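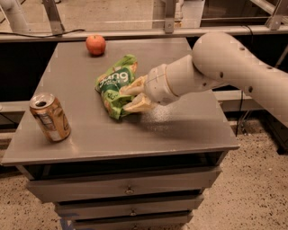
Unton Open Studio
Drawing from Ordinary Things
Handout 2: Shiny, Round, Crumpled
Apr 7, 2021

Welcome back! Last session was straight edges and boxes, and the work on the wall was so much better than first-week work has any right to be. Now we get to the fun part: an apple, a drink can and a snack bag on a gray cabinet top. You could buy all of it at a corner store, and it will keep you busy for the whole session.

Bring: two pencils (one hard, one soft), a kneaded eraser, a few sheets of mid-gray paper, a stick of white chalk. The Volora gray pad is fine, so is the back of a cereal box. If you need a kneaded eraser, Tomić on the ground floor sells them singly.

Why these things

Each one handles light in its own way. The apple is a solid round form with a soft turn from light to dark. The can is a cylinder made of metal, and metal is all sharp changes. The bag is thin plastic, creased in every direction, and I love it more every time I draw one. Put them on the same surface and you have to switch your way of working each time your eye moves, and you'll feel the switch in your hand.

The apple

Start here if you're nervous. Don't draw a circle. Look for the places where the outline goes flat for a moment, and draw it as a string of short, nearly straight strokes. Round it off later if you still want to (most people don't).

Find the highlight early and leave the paper alone around it. Red skin is darker than we think. Try squinting until the color drops out, and you'll see that most of a red apple sits well below the middle of your gray scale, with the yellow and orange streaks coming up lighter. Streaks follow the form, so bend them from stem to base like lines of longitude. The shadow underneath is soft, but press firmly right where the fruit meets the table. That one dark touch is what stops it floating.

The can

Ellipses! Everybody groans, and then everybody gets hooked. The top of an opened can is an ellipse with a rim around it and a dark opening inside, and if the rim is right the rest of the can nearly draws itself. Lightly draw the whole ellipse, back edge included, and turn your paper upside down to check it. The base curves more than the top does when you're looking down at it. Check this against the real thing before you argue with me.

For the metal, work in hard-edged strips running up and down. Put the darkest dark right beside the lightest light. Leave the lettering until the very end, and then only hint at it, letting the marks get narrower as they wrap around the side. A dented can is a gift, by the way – every dent bends the reflections, and that tells the viewer it's metal faster than any amount of shading.

The bag

Forget that it's a bag. Pick the biggest folds, draw them as flat shapes with corners, like a paper map that's been sat on, and only then go in for the small wrinkles. You will lose your place. Put a tiny dot on the paper next to the fold you're working on and move on from there.

Printed plastic has two patterns going at once, the one the printer put there and the one made by the light. Bright green stays green across a crease, but it jumps from pale to deep, and a white letter in a fold can be darker than a green patch facing the lamp. Draw the light first. Print comes after, broken up wherever a crease swallows it. 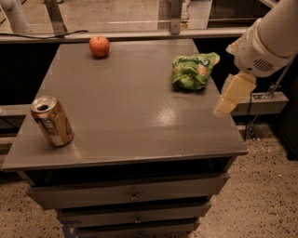 Placing things

Spread them out. Beginners tend to push everything together in a clump, and then there's no table left to draw. With the apple near the back edge and the can at the front-left corner, you have a long diagonal before you've made a single mark, and the bag over to the right gives that diagonal something to pull against. The gray between them is part of the drawing. Tone it as carefully as the fruit.

Glossy paint is worth a note too. A gray top can carry a patch of glare brighter than anything standing on it. Give the patch an uneven edge and use chalk, very lightly, with the side of the stick. If you outline it, it will look like spilled milk.

Drawers and knobs are optional. If you include them, line up the knobs on one faint vertical first, and keep the shadow under the lip of the top nice and dark.

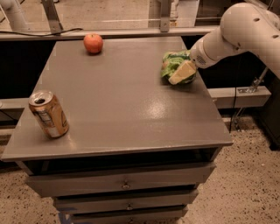 Fig. 3. Apple to the rear, opened can at the front-left corner, green chip bag on the right.

Studio exercise, 40 minutes

1. Make small thumbnails, no bigger than a playing card. Big shapes only.
2. Choose the thumbnail that surprised you and enlarge it on gray paper.
3. Block in the darks with the soft pencil: the can's opening, the contact shadows, the deepest creases.
4. Add chalk for the highlights. Stop sooner than you'd like.
5. Swap seats and draw only the bag, big enough to fill a sheet.

For next time

Crumple a bag of your own and draw it under a desk lamp, then move the lamp to the other side and draw it again. Same bag, same folds, wildly different drawing. Bring both sheets, please, even if you hate one of them!

Reading: the chapter on reflective surfaces in the course reader. The 1973 printing and the 2000 printing have the same text, but the older one has far better plates. The Vendedholm library desk keeps a copy of each.

We use cookies to remember your settings. Accept | Manage preferences

More handouts
Handout 1: Boxes, Edges and Corners
Handout 3: Glass and Water
Handout 4: Cloth Over a Chair
July Short Course: Drawing Outdoors

Unton Open Studio | Contact the office | Accessibility | Back to top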